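Call for Participants: Household Handling Student Project, Dunstan Technical Institute

The Department of Applied Automation at Dunstan Technical Institute invites applications from enrolled students who wish to take part in the Household Handling Project during the coming academic year. The project is open to students of all programs. Prior experience in robotics is welcome but is not required.

About the project

The project records how people pick up, turn, fold and put down clothing and other soft items in furnished homes. Participants carry out these tasks with hand-held grippers, one in each hand, and the recordings are used by the student teams to train and test a two-arm robot in the Wedel Laboratory. Fabric remains a difficult material for automated systems. It changes shape when it is touched, and two attempts at the same fold are seldom alike.

Work is divided between the home sessions and the laboratory. In the home sessions, students handle garments and bags on beds and other everyday surfaces. In the laboratory, they review the recordings, label each step of the task and prepare the material for the training team. The bedroom tasks form the largest part of the program and are the first that new participants learn.
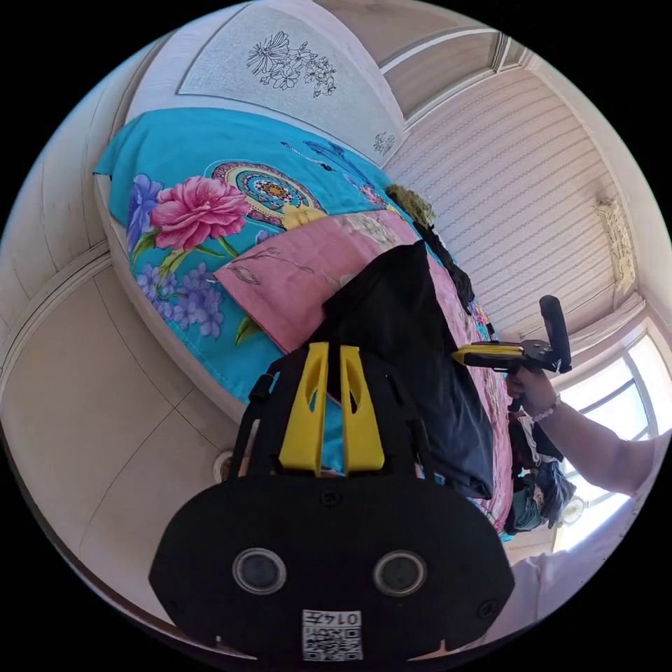
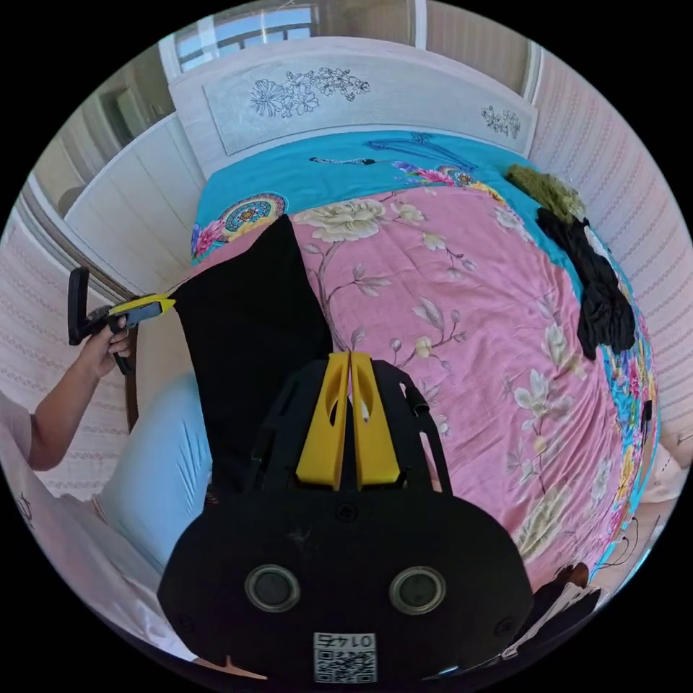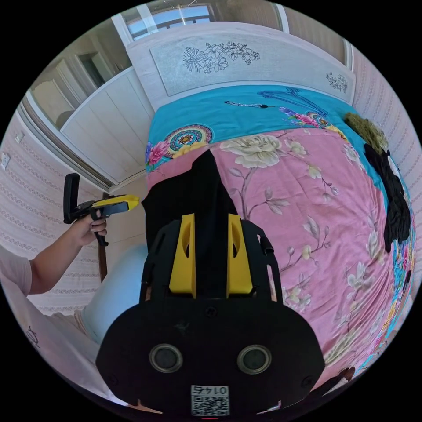 Duties of participants

Each participant is expected to:

Complete the introductory training before the first home session.
Attend one home session and one laboratory meeting per week during term.
Follow the written task sheet and record any departure from it in the session log.
Treat the homes and belongings of our hosts with care, and return every item to the place named on the task sheet.
Contribute to the team's written report, due in May.

Places and stipend

There are 20 places. Participants who complete the full program receive a stipend of $900, paid in two parts – the first after the introductory training and the second when the report has been accepted. Travel to home sessions in Dunstan and Flalthorpe is reimbursed separately upon presentation of receipts. Students may request elective credit in place of the stipend, subject to the approval of their program advisor.

Who may apply

Applicants must be at least 18 years of age and enrolled for the full academic year. They should be able to use both hands for repeated light tasks and to stand for the length of a session. Students who need an adjustment to the equipment or the schedule are encouraged to apply and to state this in their letter; left-handed and right-handed applicants are equally welcome.

Selected participants will sign a privacy agreement covering the homes in which they work. Recordings may not be copied, shared or posted outside the project.

How to apply

Please submit a letter of no more than 300 words explaining your interest in the project, together with a current class schedule and the name of one instructor who may be contacted. Applications should be addressed to Hanan Issa, Project Coordinator, and left at the department office or sent through the student portal under the heading "Household Handling." The closing date is 2023-09-06.

Short interviews will be held in the Wedel Laboratory after the closing date. All applicants will be notified of the outcome in writing. Questions about the equipment or the laboratory work may be directed to Fletcher McKinnon, Laboratory Supervisor.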